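Chapter 6
Showing the Task: Teaching by Hand and by Remote Control

In this chapter you will learn
how a person can pass a skill to a robot without writing the motion in code
how hand guiding and remote control differ, and when to choose each
what is stored in a demonstration, and what is lost
how to plan a first recording session

6.1 Why we show and do not only tell

In the earlier chapters we moved the robot by giving it numbers. We wrote the position of the hand, the speed of each joint and the order of the steps. For a task such as placing equal parts in equal trays, this method is good enough, and it has served factories for a long time.

Now take a task from the home. A person who puts a toothbrush back in its holder does not think about joint angles. She reaches, turns the wrist a little, corrects, and lets go. If we ask her to explain it, she will leave out most of what she did. The knowledge is in the movement, and so it is easier to collect the movement itself. One complete example of a task, performed from start to end and recorded, is called a demonstration.

6.2 Two ways to give a demonstration

The first way is hand guiding. The motors are set to a soft mode, and the teacher takes the arm and leads it through the task. The teacher feels the weight of the arm and any contact directly. This is easy to learn, but it has a cost. The body of the teacher often stands in front of the cameras, and two arms with many fingers are too much for two human hands to lead at the same time.

The second way is remote control, also called teleoperation. The teacher wears gloves or holds controllers, and the robot copies the motion. The teacher sees what the robot sees, and can stay out of its view. It takes more practice, mainly for two reasons: there is a small delay, and the teacher does not feel what the fingers touch.
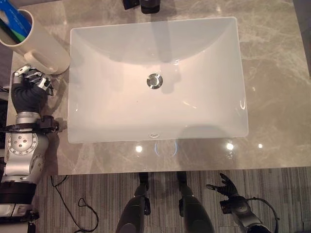
Bathroom work is a useful first subject for remote control, and we will return to it in the exercises of the Plovel workbook. The space is small, the objects are light, and the surfaces are hard and shiny. The teacher must also decide what each hand will do. When the left hand goes toward the mug beside the basin, its fingers already spread and partly curled, the right hand can stay open below the level of the counter. A hand that has no job should still have a place. If the teacher lets it wander, the wandering is recorded too, and the robot may learn it as part of the task. Polished stone asks for a second kind of attention, as the bright spots of light on the counter can change their place in the camera view when the head moves.

6.3 What the recording contains

A demonstration is a set of signals that share one clock. In the Uvuvia system, which we use in this book, these are the joint positions, the commands from the teacher, and the video from the head and the wrists. The practice set for this chapter has 144 demonstrations, with 3588 seconds of recording in total.

The head camera is best for planning the reach. It shows where things stand in relation to each other. Close to the object, however, the robot's own hand can hide the part that matters. For this reason we add a camera at the wrist. It gives a near view of the fingers, but it moves with the arm, and fast motion makes the picture less sharp. Before you record, open the hand over a free part of the floor and look at the wrist video. In a usable view you can find the four black fingertips and the thumb well apart from them, even if the thumb is blurred and dark fabric covers one corner. Small lights reflected in a glossy floor may be drawn out into short streaks. Note them in your session sheet and continue.
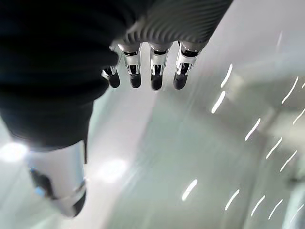 6.4 Planning a first session

Choose one task and write it in a single sentence. State where it starts and where it ends. Then agree on a rest position for both hands and use it at the beginning of every demonstration.

Keep the session short. In the Grurus course, learners stop after 70 minutes, including breaks, and tired teachers are asked to stop earlier. Mark every failed attempt as failed, but do not delete it. We will need such attempts in Chapter 8, where the Mohamedi method for corrections is introduced.

Key terms: demonstration, hand guiding, teleoperation, rest position, wrist view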